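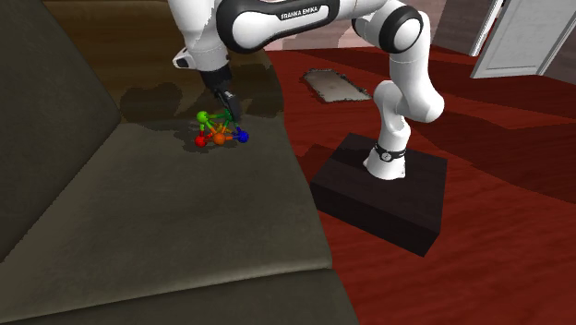

3 min read · 14 replies

Lillport Live Music Board > Gigs & Venues > Arcombe to be all standing from March??

fretbuzz_77
Just saw it on the Arcombe socials. Balcony seats coming out, whole room standing, cap goes up to 300. First show in the new setup is Moroz with Dollico supporting. Thoughts? I'm a bit gutted tbh, row B of that balcony is the best sound in town

kelpie
Best sound?? Up there all you get is kick drum and the bar fridge. Good riddance

fretbuzz_77
Row B centre. Try it before it goes

wet_weather_plan
What was the cap before, 220 or something? If the extra tickets keep the place open I don't care where I stand. We already lost the one on the wharf

tambo
Been going since it was a furniture showroom with a PA in it. I'm 65, knees are shot, two supports and a headliner is three and a half hours on concrete. They've said "limited accessible seating on request" and then no email to request it at. Not a great start

kelpie
Fair enough tambo. Did you ring them?

tambo
Rang twice. Voicemail full

lowend_theory
Worked sound there on and off for a few years. The balcony was always a pain, people leaning over with drinks right above the desk. Lost a whole channel strip to a cider once. But a flat room full of standing punters is going to soak up the top end, they'll need to rehang the mains. Has anyone heard if theyre doing that? Seats out without touching the PA = mud

wet_weather_plan
Post only mentions the bar and "new lighting". Nothing on PA

lowend_theory
Of course. Lighting

dollico_fan_acct
can we talk about the SUPPORT though!! Dollico haven't played here since the little all ages thing at the library, there were 80 of us there max and they did the long version of the harbour song with the two drummers. I'd stand on concrete for a week

kelpie
The long version is four minutes of song and nine minutes of feedback

dollico_fan_acct
yes. correct. that's the good bit

setlist_sam
Moroz set from the last run, going off my notes so might have the order wrong:
opener was the new one with the organ
then the two off the first EP back to back
cover in the middle (different every night)
slow one
everything else loud
no encore, house lights straight up
Was out by 10.40pm and made the last bus, so tambo it may not be three and a half hrs

tambo
Appreciated. Still want a chair

fretbuzz_77
Tickets are $38 plus fee, which I dont love. Last Moroz show there was 25. Anyone know if the presale is for the mailing list or just whoever has the link?

setlist_sam
Link got shared in the group chat and it worked for me, no code. Grabbed two. Some 2000 people on that mailing list so I wouldn't hang about

wet_weather_plan
38 is about normal now. Two touring bands, someone on the door, someone on the desk. I don't see how they did it for 25 to be honest

fretbuzz_77
They did it with seats and all!

kelpie
The seats were free, they came out of a cinema skip. I still have a scar on my leg from row D

lowend_theory
Row D had a spring out, left side. Everyone who worked there knew. We gaffed it every couple of months

tambo
Update, got through. Bloke on the phone was decent. There'll be a raised bit at the back left next to the desk with stools, first in first served, but you can put your name down when you book and they'll hold one till 8. Not on the website yet. Told him to put it on the website

fretbuzz_77
Good work. Next to the desk might even beat row B

lowend_theory
It will. Only spot in the room where someone is definately listening to the mix

kelpie
So now we're all going to be fighting tambo for a stool

tambo
I have sharp elbows and my name's already down

dollico_fan_acct
does anyone have a spare for this, mate dropped out and took her ticket with her. can pick up anywhere near the station after 5

setlist_sam
My second one might be going, will know tomorrow arvo. Check your messages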